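The great glove sort-out

Print this post | E-mail to a friend

So I finally did the hall cupboard. I've been saying I would since April, and then yesterday the rain set in just after lunch and I ran out of excuses (and clean mugs, but that's another post). I put the kettle on, dragged everything out onto the floor and sat down in the middle of it like a kid in a sandpit.

If you've been reading for a while you'll know the hall cupboard is where all the sports stuff goes to die. Bike helmets, shin pads, the good torch, the bad torch, a beach tennis set we bought on holidays in Orodport and used precisely once before the wind took the ball. And gloves. So many gloves! Gardening gloves, ski gloves from the year we thought we were ski people, woolly ones my aunt sends over every winter in colours I would never choose and now secretly love, and then all the fingerless ones for riding and the gym, which seem to breed in there.

My friend Gunhild Briem came over partway through with a bag of Zoëga coffee and a lot of opinions. Her system is one basket per person and if it doesn't fit in the basket it goes. I tried to explain that I'm more of a one-basket-per-feeling person and she just looked at me and started matching pairs. She's very good at it, I'll admit. She even turned the woolly ones right side out as she went.
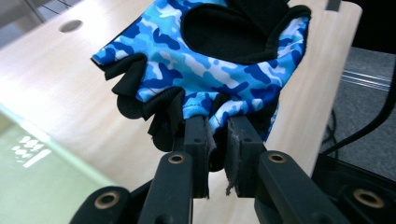 The fingerless gloves took the longest, because everyone in this house takes them off in a hurry and pulls them half inside out, and then they dry like that and go stiff. I ended up poking every finger back through with the handle of a wooden spoon - highly recommended - and then washing the lot by hand in the laundry tub with a squirt of wool wash. Cold water, no wringing, and do the Velcro up first or it grabs everything else and you'll be picking fluff out of it until Christmas. I pegged them by the cuffs on the clothes airer in front of the window. The house smells a bit like a wet dog and we don't have a dog.

While I was down there I also found a Visa receipt from the year dot, folded up in the toe of a footy sock. $282! For what, I have no idea. The shop name had faded right off and all that was left was the total, staring at me. My money is on the ski year.

Storage, then. I was all set to buy one of those over-the-door organisers from Grusiline, the canvas kind with the see-through pockets, but Gunhild pointed out that I already own one and it's holding shoe polish. So the shoe polish has been moved to an old biscuit tin and the pockets are now for gloves. Singles get the bottom row. They have until the end of winter to find their other halves and then they're off to be cleaning rags, except the blue camo, which I'm far too fond of.

Still to do: the top shelf, which has the picnic rug and a box marked "cords??" in my own handwriting. I'm not ready for the box. If anybody has a good way of storing bike helmets that doesn't involve drilling into a brick wall, please leave me a comment, I'd love to hear it.

Contact me | © All words and photos mine, please ask before borrowing | Back to top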